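Skurberg (bin-picking kit)

Skurberg is a bin-picking kit for industrial robot arms, developed and sold by the automation firm Irer. It is made up of a gripper, a cable and hose package, a pair of open bins, and a software package called Rind that chooses where the gripper should take hold of an item. The kit is sold without an arm. It is meant for small warehouses, repair shops and research labs that already own one and want to use it on mixed goods.

We use cookies to remember your settings and to measure traffic. By continuing to browse, you agree to our use of cookies. Accept | Manage preferences

History

Irer began as a service company that rebuilt used robot cells. Work on a kit of its own was led by the engineer Ehsan Chaudhry, who had earlier designed hose routing for packaging lines. The first version used a suction cup only and was offered to existing service customers. It did poorly with netting and soft toys, and Irer replaced it with a gripper that combines suction with 2 fingers. The current version went on sale on 4/27/18.

The name Skurberg was first used inside the company for the test cell and was kept for the product. The software had been developed separately under the name Rind and can still be licensed without the hardware.

Design

The gripper bolts to the tool flange of the arm through an adapter plate. Irer supplies plates for several common flange patterns and will drill others to order. Power, signal and air lines run along the outside of the arm in one bundle, held by brackets and ties. Outside routing makes the lines easy to replace, but slack has to be left for the wrist to turn, and the loops can block an overhead view of the gripper. Irer's manual recommends a second viewpoint for this reason.
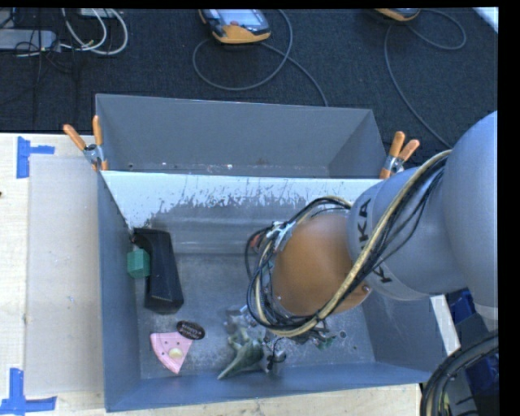

The bins are plain, open-topped and placed one behind the other, so that items can be moved from one to the other and back again. They are not bolted to the table or to each other. Spring clamps are used where the bins meet, one at each corner, and the orange-handled type is common. The manual asks for the position of the bins to be marked on the table, and tape is accepted for this. White paint or lining on the bin walls wears through to gray with use, and Irer treats this as cosmetic. A worn wall can affect the software if the chipped patches are read as objects, and Rind has a setting that records the empty bin and ignores marks already there. The setting has to be run again after a bin is moved.

Software

Rind runs on a separate computer and sends target positions to the robot's own controller. It does not need a model of each item. The operator outlines the working area once, sets a height limit, and starts a run. After each attempt the software stores a picture and the result, and these records can be used to retrain it. Up to 1000 attempts are kept before the oldest are removed – a limit that can be raised by adding storage.

Clear and shiny items are listed in the manual as difficult. The same list includes thin loops of wire and loose plush.

Service and reception

Irer offers a setup visit and a yearly inspection under a service plan. The plan covers the hoses and fingers but leaves out the arm and its controller. Replacement cable bundles are sold in one length and trimmed on site.

The dental supply distributor Kundadent was an early buyer and tested the kit on returned goods over 800 attempts. Its report praised the short setup time and the low cost of spare parts. It was less satisfied with the software's error messages, which gave a number and no explanation, and with the time needed to reroute the hoses after a finger change. Irer later added written messages to Rind. The hose routing has not been changed.

See also

Bin picking
Industrial robot
Robot end effector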